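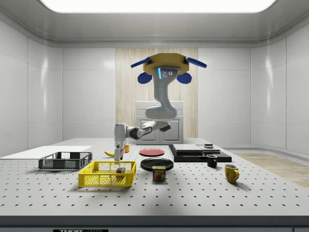

USSIDE, Mar 14, 2024. Grornar, the firm that has been driving people to Usside station and waiting in the rain for them to come back again, will start a shared minibus service in May. It is called Mestura, and it will carry passengers between the outlying streets and the town centre on a route that changes according to who has booked. Shopping travels free. A yellow mesh basket and a banana, like the ones shown at the top of this page, can go on the luggage shelf or on your knee, and the driver has no view on which. Bicycles, sofas and anything still growing in a pot taller than its owner will need to make other arrangements.

The fare is £4 for a single journey anywhere inside the town boundary and £2 for under-16s. The price does not go up when it rains, when the pubs shut or when the football has finished badly.

Usside's last evening bus currently leaves the market square at an hour when most restaurants are still bringing out the bread. Grornar asked residents what they would like instead and received 2,724 replies, a fair number of them about parking. The rest asked for a later ride home that cost less than a cab and did not require them to own a timetable. Several asked for the old number nine back, including its driver, who has retired and is said to be enjoying it.

"We read all of them, including the ones in capitals," said Zanele Dlamini, operations manager at Grornar. "People told us they didn't mind sharing with strangers as long as the strangers didn't talk. We can't put that in the conditions of carriage, but we have passed it on."

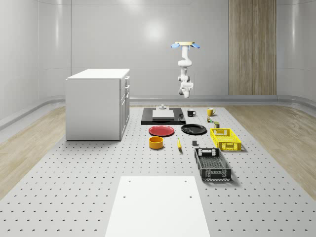 Do passengers have to book in advance?

Booking is needed for evening journeys, by phone or through the Grornar website, up to half an hour before you want to leave. In the daytime you can also board at the station or the market square if there is a free seat.

Each booking comes with a pick-up window of ten minutes. The minibus will wait two minutes at the kerb, which Grornar's drivers consider generous and its passengers, in early trials, did not. Anyone who misses it can move to the next available run without paying again, once per evening.

The route planning is done by Tôn, a scheduling program that groups bookings by direction and works out the order of stops. Drivers may overrule it. During the trials they did so mainly at the level crossing, which Tôn regarded as a short cut.

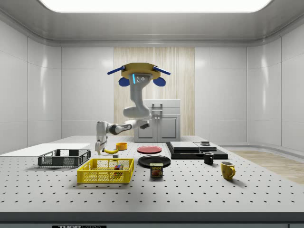
Drivers will also be able to drop passengers between stops after dark, provided there is somewhere safe to pull in. Both vehicles have a ramp and a wheelchair space, and assistance dogs travel free. Other dogs travel free too, but may not have a seat to themselves, however they look at you.

The first 1,000 people to register will receive a free single journey, valid until the end of the summer timetable. Existing Grornar account holders need to register again. The company apologises for this and has been told it is to do with the database.

Registration is open now at the Grornar office beside Usside station and on the company's website. Press enquiries should go to Zanele Dlamini at the same office, preferably before the school run.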